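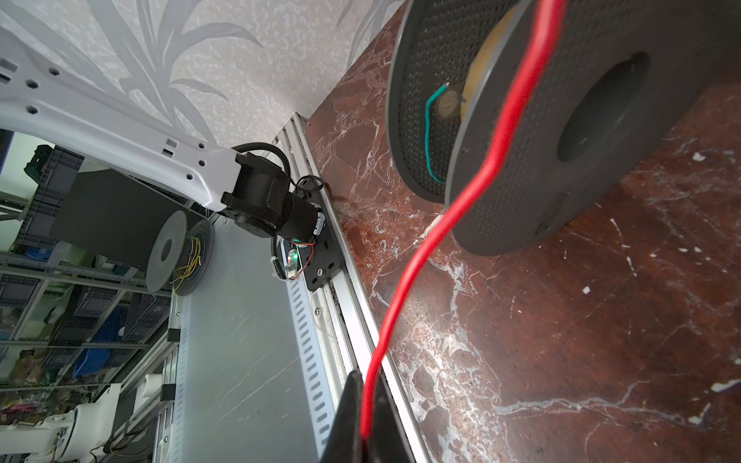

So the wire cell has been down since Tuesday, and I've had a great time with it. I know that's a strange thing to be happy about, but I built this setup in bits and pieces over the winter and never did the boring work of setting it up properly. When the left arm started drifting at the base joint I finally had an excuse to go through the whole thing.

If you're new: the cell is two small arms on an aluminum frame, and its job is handling short lengths of hookup wire for the sensor kits I put together. Project name is Skerkel, for no good reason. I've logged 1141 wire picks on it so far, and a depressing number of those ended with a wire on the floor.

First job was the base joints. I pulled the motor plates on both arms, wiped the rail and found that two of the T-nuts on the left side had never seated in the groove. They had turned maybe halfway and were hanging on by a corner. That was my drift! I'd spent a whole weekend in February retuning the joint gains to fix a loose nut. New nuts, a dab of the removable threadlocker, and I tightened the screws in a cross pattern, a little at a time, going back over the first one at the end because it always gives a bit more.

Then the cables. The loop over the shoulder was too short on one side, so every time the arm reached far right it tugged on the motor connector. I gave it another 70 mm of slack and checked it at full reach in both directions before tying anything down. If you do one thing to your own arm this month, do that check. Run it by hand with the power off and watch the loop the whole way around.

While I had everything out I also redid the power feed to the driver board. The old crimps came out with a gentle pull, so those got cut off and done again with the better tool I got from the surplus place in Irkdale (love that shop, terrible parking). The green light came back on first try, which earned a small dance.

Zero offsets next. I park each arm against its stop, read the raw encoder count and write it in the config by hand. The left shoulder came out at 1375, and it used to be 1229-something according to my notes, but my notes also have a coffee ring over the last digit, so who knows. Write yours on tape and stick it to the arm.

The fingers were the fun part. The tips I printed first were smooth, and thin insulated wire just rolls out of them sideways. The Kinurton pads I tried after that grip really well but they're so soft that the wire sinks in and comes back out at a new angle. I've settled on a hard angled tip with a very shallow groove filed across it. Close slowly, stop as soon as the current rises, then back off a hair. Red 22 gauge is my test wire because it shows up nicely against all the black.

I keep wire on old filament spools, by the way, and they're perfect for this. You can tuck an end through one of the little holes so it doesn't spring loose overnight.

Still on the list: sweep out the gap beside the rail, which collects every strand I've ever stripped, and figure out why the right wrist buzzes when it holds still. I suspect the Jeon bearing. There's a spare in the drawer and I'm going to try it tonight after dinner.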